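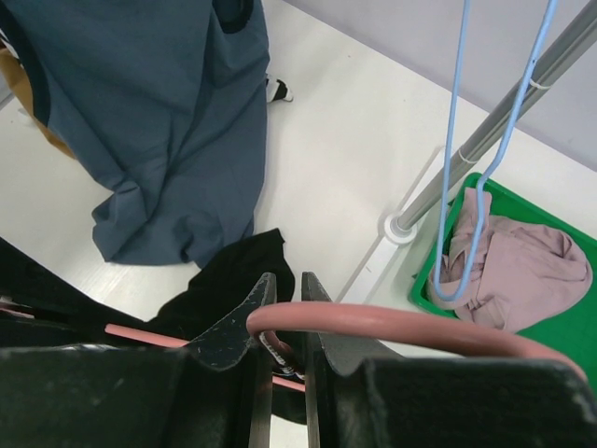
Vichien Meesuk asks whether it really matters which way the hook faces, and says he has hung shirts both ways for years without the sky falling in. It matters on this rail. Please hold the question until step 6.

4. Filling the rail

Your Flostside hanging rail should by now be upright, level and attached to the wall. If it is leaning, humming or still partly in the carton, go back to section 3. Clothes will not improve matters.

Before you begin

Get everything out of the old wardrobe and on to a clean floor. The pile will be larger than you remembered. Coloured plastic hangers are perfectly all right, salmon pink included, as are the wire ones from the dry cleaner's, up to a point (see the caution on coats).

The rail takes 15 hangers per section. You can get more on. People do, and then they write to us about creases.

Steps

1. Empty the pockets. Tissues, keys and the receipt you needed in November all weigh something, and the tissues will go through the wash at the first opportunity.

2. Sort by length. Long things go at the wall end, where the drop is deepest, and short things go at the door end. Sorting by colour is attractive but leaves your dressing gown sitting on your shoes.

3. Lay the garment flat, front side up, and undo the top button or zip. Do not push a hanger down through a closed neck. It will go in, and the neck will stay that shape.

4. Slide the hanger up from the hem, one shoulder at a time, until the hook comes out at the collar. For thin straps, use the notches if your hanger has them. If it hasn't, fold the garment over the bar and accept defeat early.

5. Shake it once by the hook. Smooth the shoulders so the seams sit on the ends of the hanger.

6. Hang it with the open side of the hook facing the wall. The Flostside rail has a raised lip along the front, and a hook put on from behind rides up over it and drops off, generally at night.

7. Leave a finger's width between hangers. Check that no hem touches the floor. If one does, move the garment along towards the wall end or fold it over a bar.

Note: Black clothes show fluff from everything else that has been on the floor with them. Hang them first, or hang them last and brush them. Both methods have their supporters.

Note: Socks do not go on the rail. The drawer insert (part 568) is sold separately, and we are aware of how that sounds.

Caution: Heavy winter coats need a broad hanger. On a narrow one the shoulders grow small horns, and these are not covered by the guarantee.

Caution: Do not hang from the rail yourself, or let children do so. The fixings supplied are for plaster and brick, and they were tested with coats.

If a hanger keeps sliding

Check the level again with the rail loaded. A rail that was straight when empty may dip at the middle bracket once the jumpers are on. Turn the bracket screw clockwise, a quarter turn at a time, and look after each turn. If it still slides, fit the rubber rings from bag C, which most people have thrown away by this stage. Replacement rings are part 2225 and can be had from the Bristulport counter.

Go on to section 5, Shoes.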